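Pen Caps, Jar Lids and 1,657 Good Tries

If you've walked past the back room at Gultcombe since the start of July and wondered who keeps clicking and muttering in there, it's us! The Vesta project is finally collecting its own examples, and I've been dying to write about it since the spring issue, when all I had to show you was a spreadsheet and a lot of hope.

A quick refresher for new readers. Vesta is our attempt to teach a pair of robot arms to do small two-handed chores, the kind where one hand holds and the other hand helps. Sorting a drawer, opening a pouch, putting a cap back where it belongs. We don't write out rules for any of that. We do the chore ourselves, many times over, with hand-held grippers that work a lot like the ones on the arms, and the learning system studies the recordings. The arms never come to the table at all during collection, so we can set up pretty much anywhere there's a surface and a box of stuff.

And the stuff is the fun part. Teófilo Ospina started us off with a neat little kit of blocks, and by the end of the first week we'd given up on neat (his blocks are back on the shelf, he's fine about it). People's kitchens and desks are messy, so our tables are messy too. Wrappers stay in, and so does anything crumpled. We change the tablecloth between batches, move the box from one side to the other, and swap chairs. The last thing we want is a system that only knows how to behave on one clean table.

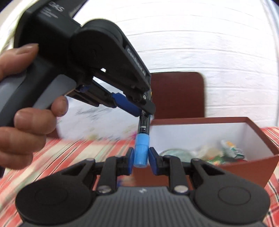

Thin things have turned into everybody's favorite challenge. A block forgives you if you grab it a little crooked. Something slim and upright will tip or twist in the pads if your two hands disagree even slightly, and you can feel it through the handle before you see it. I must have spent an entire morning on caps alone and I'd happily do it again. You learn to bring the second gripper in slowly, let the pads settle, and only then start to pull. When it goes right it's such a satisfying feeling!

So where are we? As of this issue we have 1,756 recorded tries, and 1,657 of them passed review. I'm thrilled with that. The ones that didn't pass were mostly started too early or stopped too soon, before the object had been let go. A fumble is not a reason to throw a recording out, by the way. If you drop something, pick it up and carry on to the end. Those recoveries are some of the best material we have, and Oltmanns, who do our review and labeling, have asked us to please keep them coming.

We've settled on 2 people per table, one with the grippers and one resetting the objects, trading places when hands get tired. They do get tired! The triggers are light but you're squeezing them all day, and your thumbs will let you know about it the next morning. Seven of us are trained so far and there's room for more. It takes an afternoon to get comfortable, and left-handers are very welcome.

Next up is the first training run on the full set, over at Flandard, where the arms live. We'll start with picking up and handing over, then try caps if that looks steady. I have no idea how the caps will go and I can't wait to find out.

In the meantime, we need more objects. Dried-out markers, odd lids, empty snack packets (wiped, please), travel-size bottles, anything smaller than a shoe. Leave them in the crate by the Gultcombe front desk, and put your name on anything you want back.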